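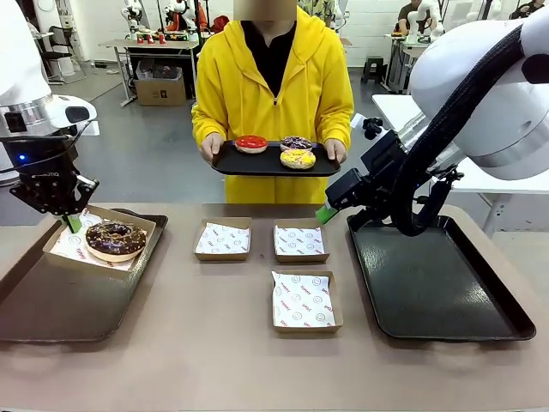

Paper boxes with printed liners, one of them holding a glazed donut with sprinkles.

Reading time: 3 minutes

Grease resistance in paper packaging, some notes

I have been trying to work out why some bakery boxes let fat through in an hour and others hold it until the next day. The board looks much the same in both cases. What differs is how hard the fibres were beaten before the sheet was formed, what was put on the surface afterwards, and whether there is a liner.

Beating first. Pulp that has been worked for a long time makes a dense sheet with few open pores, and fat moves through it slowly. Greaseproof paper in the strict sense is made this way, with no coating at all. It costs more to make because the water drains from it slowly and the machine has to run at a lower speed. Ordinary kraft board is beaten much less. It is stronger in tearing and has better stiffness for its weight, but it soaks up oil readily.

A separate liner splits the job in two. The board carries the load and the liner deals with the fat. This also lets the printer keep ink on the thin sheet, where it takes better than on brown kraft.

For a rough comparison I used a kitchen version of the oil drop test. I cut 61 squares from four sources: a plain kraft box, a Tesel liner, a Fourie liner and a roll of baking parchment bought in Skurnness in July. Each square went on blotting paper with one drop of warm rapeseed oil on top, and I timed the first mark on the blotter. I stopped the clock at 900 seconds.

The kraft board failed early every time. The Tesel liner was uneven, with several squares going through at the fold and the flat ones lasting well. The Fourie liner reached 900 on all but 3 squares, and those had been creased. The parchment never marked the blotter, as expected of a silicone surface.

The creases matter more than I had allowed for. A fold breaks the surface and opens a line of fibres, and oil follows that line. A liner pushed down into a box has folds at all four corners, so a test on flat paper flatters it. I should have creased every square over the same rod with the same weight.

Temperature was not controlled either. The kitchen warmed up over the afternoon and oil thins as it warms, so the later squares had a harder time than the earlier ones. The Nidatitz method sheet I was loosely following asks for a conditioned room, and I do not have one.

Next I want to repeat the creased set using butter.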